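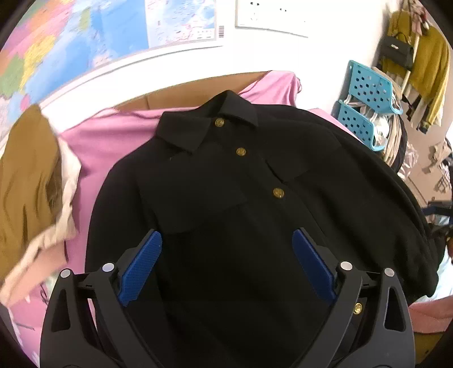

옷 정리 과제용 시연 데이터, 어떤 기준으로 반려해야 합니까

게시판: 학생 프로젝트 / 조작 및 파지
작성자: Aarne Keskinen

안녕하십니까. 교내 로봇 동아리 Ornden에서 데이터 정리를 담당하고 있습니다. 본 동아리는 2학기 공동 과제로 '의류 펼치기 및 접기'를 선정하였으며, 손에 쥐고 사용하는 그리퍼로 사람이 직접 동작을 수행하고 그 영상을 학습에 사용하는 방식을 택하였습니다. 촬영은 조원별로 실제 생활 공간에서 진행하도록 정하였고, 침대 위에 옷을 놓고 작업하는 조가 가장 많습니다.

현재까지 제출된 시연은 159건입니다. 티셔츠와 수건은 큰 문제가 없으나, 검은색 단추 재킷을 다룬 시연에서 조원 간 의견이 갈리고 있습니다. 문의드릴 사항은 다음과 같습니다.

첫째, 검은 원단은 접힌 부분과 평평한 부분의 구별이 어렵습니다. 깃과 주머니 덮개의 경계가 화면에서 거의 드러나지 않는 시연도 있습니다. 이러한 시연을 반려해야 하는지, 조명을 보완하여 다시 촬영하도록 안내해야 하는지 판단이 서지 않습니다.

둘째, 금색 단추가 조명을 반사합니다. 일부 조원은 모델이 옷의 구조를 학습하지 않고 단추의 위치만 따라갈 것을 우려하고 있습니다. 단추를 테이프로 가리자는 제안도 있었습니다.

셋째, 시작 상태에 관한 규정이 없습니다. 어떤 조는 재킷을 넓게 펼쳐 놓고 시작하고, 어떤 조는 뭉쳐 놓은 상태에서 시작합니다. 두 종류를 하나의 과제명으로 묶어도 되는지 문의드립니다.

중간 점검이 4주 뒤로 예정되어 있어 그 전에 반려 기준을 문서로 확정하고자 합니다. 유사한 과제를 지도하시거나 수행하신 분의 의견을 부탁드립니다.

작성자: Zoltach

저희는 그냥 밝은색 옷으로 바꾸었습니다. 검은 옷은 나중에 추가하셔도 됩니다. 단추는 가리지 않았고 특별한 문제는 없었습니다. 다만 저희 과제는 접기만 있었고 펼치기는 없었으므로 참고만 하시기 바랍니다.

작성자: Aarne Kokkonen

Anent 교육과정에서 학생 프로젝트의 데이터 검수를 맡고 있습니다. 문의하신 순서와 다르게, 시작 상태에 관한 사항부터 말씀드리겠습니다.

펼쳐진 상태와 뭉친 상태는 하나의 과제명으로 묶지 않으시기를 권고드립니다. 두 경우에 그리퍼가 처음 수행하는 동작이 서로 다릅니다. 펼쳐진 재킷에서는 소매나 밑단을 집어 접는 동작이 먼저 나오지만, 뭉친 재킷에서는 잡을 곳을 찾고 옷을 들어 올려 형태를 드러내는 과정이 선행됩니다. 같은 이름으로 섞어 두면 성공률이 낮게 나왔을 때 어느 단계에서 실패하였는지 분석하기 어렵습니다. 저희 과정에서는 파일 이름에 시작 상태를 표기하도록 하고, 학습 단계에서만 필요에 따라 합치고 있습니다.
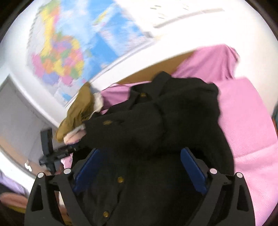 뭉친 상태의 시연에서는 첫 파지점이 가장 중요합니다. 두꺼운 겉옷은 여러 겹이 한꺼번에 잡히는 일이 잦고, 이때 그대로 들어 올리면 뭉치 전체가 따라 올라옵니다. 시연자가 한 번 놓고 다시 잡는 동작은 삭제하지 마시기 바랍니다. 학생들은 매끄러운 시연만 제출하려는 경향이 있으나, 다시 잡는 동작이 포함되지 않은 자료로 학습한 모델은 첫 파지에 실패한 뒤 멈추는 사례가 많았습니다.

다음으로 검은 원단에 관한 사항입니다. 어둡다는 이유만으로 반려하실 필요는 없습니다. 저희는 검수자가 영상을 정지한 상태에서 깃의 방향과 한쪽 소매의 위치를 말할 수 있으면 통과로 처리합니다. 정지 화면에서는 판단할 수 없으나 앞뒤 장면을 보면 알 수 있는 경우에는 보류로 분류하고, 전체 영상을 보아도 알 수 없는 경우에만 반려합니다. 재촬영을 지시하실 때에는 옆에서 들어오는 빛을 하나 추가하는 방법이 효과적입니다. 위에서 비추는 조명을 강하게 하면 단추의 반사만 심해지고 주름은 오히려 덜 보입니다. 바닥에 까는 천은 옷과 색 차이가 분명하면 충분하며, 무늬가 없는 천을 별도로 구입하실 필요는 없습니다.

단추는 가리지 마십시오. 테이프를 붙이면 그 부분의 원단이 뻣뻣해져 접히는 모양이 달라집니다. 단추 위치에 대한 의존이 우려되신다면 단추가 없는 겉옷과 지퍼가 달린 겉옷을 일부 포함하시고, 평가용 옷은 학습에 사용하지 않은 것으로 정하시기 바랍니다. 재킷을 뒤집어 등판이 위로 오게 한 시연도 몇 건 필요합니다. 현재 자료가 모두 앞판이 위로 향한 상태라면 이 부분부터 보완하시는 것이 좋겠습니다.

아울러 움직임으로 인한 흐림도 기준에 넣으시기 바랍니다. 손에 쥔 그리퍼의 카메라는 시연자가 팔을 돌릴 때마다 배경이 흐려집니다. 배경이 흐린 것은 문제로 보지 않으며, 손가락 끝과 그 사이의 원단이 식별되는지만 확인합니다. 다만 위치 추정에 배경의 특징점을 사용하고 계시다면 별도의 확인이 필요합니다. 벽면에 걸린 물건은 한 조의 촬영이 끝날 때까지 옮기지 않는다는 조항을 추가하시면 도움이 됩니다.

마지막으로, 조별로 제출한 자료를 같은 조에서 검수하지 않도록 배정하시기를 권고드립니다. 저희는 Kettunen이라는 내부 점검표를 사용하고 있으며, 항목은 위에 적은 내용과 크게 다르지 않습니다.

작성자: Aarne Keskinen

두 분의 의견에 감사드립니다. 시작 상태를 구분하여 표기하는 안은 조장 회의에서 채택되었습니다. 단추를 가리자는 제안은 철회되었으며, 등판이 위로 향한 시연은 현재 한 건도 없어 각 조에 추가 제출을 요청하였습니다.

추가로 한 가지 문의드립니다. 보류로 분류한 시연은 학습에서 제외하시는지, 아니면 낮은 가중치로 포함하시는지 알려 주시면 기준 문서에 반영하겠습니다.

작성자: Aarne Kokkonen

첫 학습에서는 제외합니다. 이후 보류 자료를 포함한 학습을 한 차례 더 수행하여 평가 결과를 비교하고, 차이가 없으면 포함하는 쪽으로 정리합니다. 가중치 조정은 학생 과제에서는 권하지 않습니다. 조정한 값을 보고서에 기록하지 않는 조가 많아 결과를 재현하기 어려웠습니다.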